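Owino 桌面铺纸手册
第11节 铺纸、对缝、画中线

本节讲怎样在一张普通桌子上铺出一块能画线、能点点、能反复摆放小物件的纸面。预计用时写在旧版手册里,后来删掉了,因为没有一位读者的实际用时与它沾边。

开始之前

请准备:
Nellach 白纸两张,同一包里取出
铅笔一支,HB,削好
长尺一把,能够到纸的一半即可
软橡皮一块
干布一块
Stinadov 低粘胶点一小包(可选,见11.4)

两张纸务必出自同一包。不同批次的白纸单独看都是白的,挨在一起就一张像牛奶,一张像牛奶盒。

11.1 清理桌面

1. 把桌上要铺纸的那一块腾出来。杯子挪走。喝空的杯子也挪走,杯底那一圈印子从来不问杯子满不满。
2. 用干布顺着一个方向擦。来回擦只是让灰尘换个座位。
3. 用手掌平推一遍。摸到颗粒就停下来,再擦一次。纸铺好以后再发现下面有一粒饼干渣,就只能和它共事到下次换纸。
4. 桌面若用湿布擦过,等干透再铺。

注意:浅色桌面和白纸之间反差很小,纸边放歪了不容易看出来。请以桌沿为准,不要以感觉为准。感觉在上午和下午给出的答案不一样。

11.2 并排放两张纸

1. 两张纸都横放。
2. 先放左边一张,下边与桌沿平行。
3. 再放右边一张,让它的左边贴住第一张的右边。贴住的意思是碰到,压上去不算。
4. 从上往下用指腹沿接缝走一遍。能感觉到缝,感觉不到台阶,就可以了。
5. 退后一步看。缝若是上窄下宽,转右边那张,左边那张不要动。两张同时调,通常会调到午饭时间。

11.3 画中线

1. 在纸的上缘、接缝的位置做一个小记号。
2. 尺子对准记号,沿接缝往下画。笔要轻,画一道就停。
3. 线不必通到底。往下画到手开始不稳的地方,自然提笔。
4. 不要回头描。描过的线有两条边,之后每次量尺寸都得先开会决定以哪条为准。 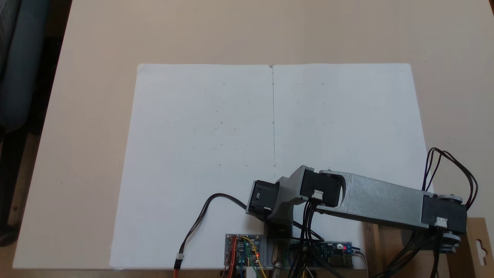
萨纳马赫(Sarnamach),2025年5月30日

从本版起,中线的画法以上缘的小记号为起点,线条沿接缝向下,淡出即止。旧版要求“一笔到底,粗细均匀”,Dougal Swanson 照做了一个月,然后寄回来一叠纸和一封很有礼貌的信。新画法的好处是省铅笔,也省信封。

至于线的深浅:比纸色略深就够用。坐在桌前低头能看见,站到门口看不见,便是合格。有人喜欢用圆珠笔画,理由是清楚。确实清楚,翻过来看背面也很清楚。

11.4 固定

平整的纸靠自重就能待住。窗边、风口下面,或者桌前坐着一位说话爱挥手的同事,可以加胶点。

1. 每张纸用两个胶点,贴在背面靠外的角上。
2. 接缝一侧不贴。贴了以后天气一潮,纸往中间拱,接缝会变成一道小山脊。
3. 取下时从角上慢慢揭。

小心:不要用透明胶带横跨接缝。铅笔在胶带上写不出字,过几个星期胶带发黄,中线两旁就多了一条乡间公路。

11.5 点点

铅笔点用来记位置。一件小东西放过哪里,下次还想放回哪里,就在那里点一下。

1. 笔尖垂直,轻触即起。不要转。
2. 大致成行即可。追求横平竖直的读者请改买方格纸,我们没有意见。
3. 点错了不必擦。旁边再点一个正确的,自己记住是哪个。如果记不住,说明两个都能用。
4. 一张纸上的点超过100个以后,请考虑换纸。超过1000个以后,请考虑换爱好。

点会很淡,这是正常的。客服收到过来信,说纸面“有灰”,要求退换。回信时请他们先用软橡皮试一角。能擦掉的是他们自己画的。

注意:掌侧会带着铅粉走。习惯左手写字的读者从右往左点,习惯右手的反过来。

11.6 摆放小物件
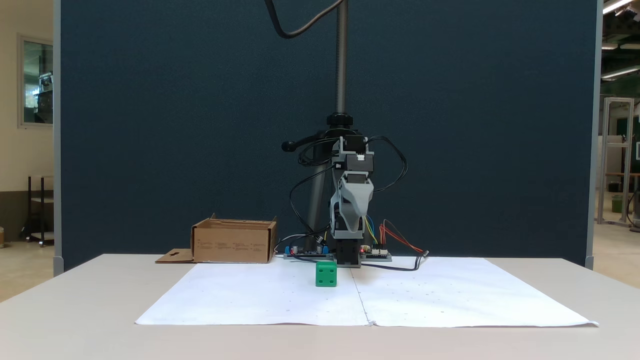
小物件最好选颜色和纸差得远的,边角分明的,底面平的。药瓶盖、棋子、积木都用过,各有各的脾气:瓶盖会滑,棋子会倒,积木会被家里更小的成员征用。试用期里口碑最稳的是方块,比如纸上这只鲜绿色的,面上带骰子那样的小凹点,放下去哪一面朝自己一眼便知,记录时写点数就行,不用写“有点旧的那一面”。白纸配亮绿也有实际的好处,它不会像白橡皮那样,在白纸上当着所有人的面消失。

1. 放下之前先看清朝向,记下来。
2. 用两根手指捏住两侧,垂直放下。推着走会把铅笔点抹成逗号。
3. 放好以后沿底边点两个点,位置就定了。只点一个点的话,方块可以绕着它转一整圈而仍然算是“在原位”。
4. 收起时垂直拿起。

纸盒的去处:装东西的纸盒可以留在桌上,放到纸的后面去。切下来的纸板片要么进盒子,要么进回收,切勿当作临时垫板塞到纸下面。“临时”这个词在本手册的读者反馈里平均寿命很长。

11.7 纸边起翘

纸刚铺上去总有一条边不服气,多半是上缘。包装时它卷在外圈,积怨较深。

1. 先不要管它,放一夜。
2. 第二天仍翘,把纸翻面,压在几本厚书下面。书名不限。
3. 翻回来重新对缝,从11.2第2步做起。
4. 若只是轻微的波浪,而小物件都放在纸的中部,可以就此打住。Gerardo Agbayani 负责校对本节,他的批注是:“波浪不影响使用,影响的是坐在旁边看的人。”

小心:不要用熨斗。即使开低温,即使垫着布,即使上次成功了。 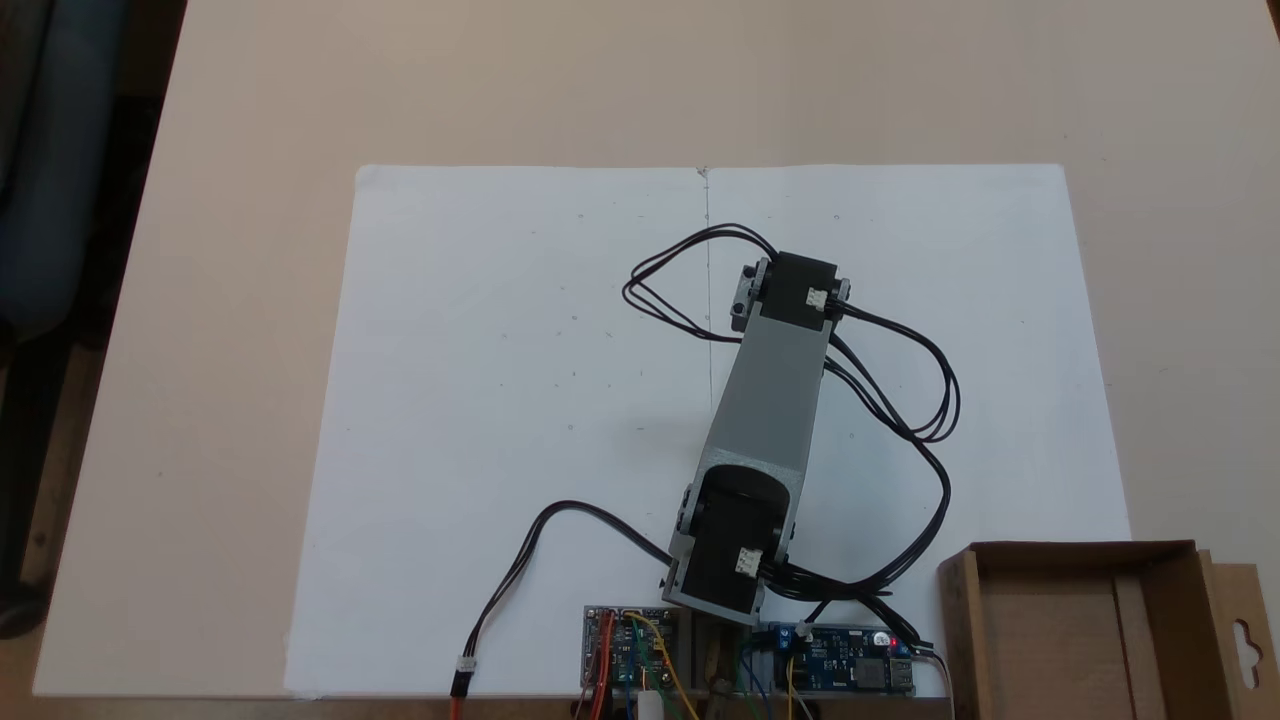

图11-3 铺好的纸面。上缘略有卷曲,中线自小记号起,到纸的中部淡出。

轻微卷曲到这个程度,请直接进入下一步。要求更平的读者可以回到11.7第2步,厚书还在原处等着。

11.8 检查

坐到平时的位置上,从上往下看一遍:

上缘的小记号还看得见。
中线没有描过第二遍。
纸的四周与桌沿之间留有空当,最窄处不小于60毫米。纸边悬空的地方迟早会被袖子带走。
纸上没有杯子。

最后一条请每隔一会儿再查一次。

11.9 常见情况

接缝中间出现细灰线,擦不掉。
这是缝里的影子。转一下台灯,影子会换边。请不要去填它。

两张纸过了一阵子分开了。
左边那张没动的话,把右边推回去。两张都动了,请先问一问是谁在桌上找过钥匙。

中线看不见了。
换个角度看。仍看不见,从小记号处轻轻补一段,补到能看见为止。这是唯一允许描线的情形,请不要声张。

铅笔点和纸上原有的斑点分不清。
用橡皮轻擦其中一个。擦掉了,那就是铅笔点,现在它没有了。请按记录补回。没有记录的,请看11.5第3步。

桌面颜色太浅,找不到纸边。
傍晚侧光时最容易找。急用的话,用手摸。

11.10 更换

纸面脏了、折了,或者点已经多到像天气预报,就该换。两张一起换,只换一张的后果见本节开头关于牛奶的部分。

1. 先把位置抄到新纸上。把旧纸垫在下面透着描是行不通的,Nellach 的纸没有那么薄。请量。
2. 揭掉胶点,旧纸对折,带点的一面朝里。
3. 在背面写上换下的月份,收进文件夹。去年11月的那张至今有人来借。
4. 擦桌子,回到11.1。

备用纸请平放保存,竖着靠墙放的纸会慢慢学会站着的姿势,铺下来以后还想站。下一节讲台灯的高度,以及怎样说服别人不要去碰它。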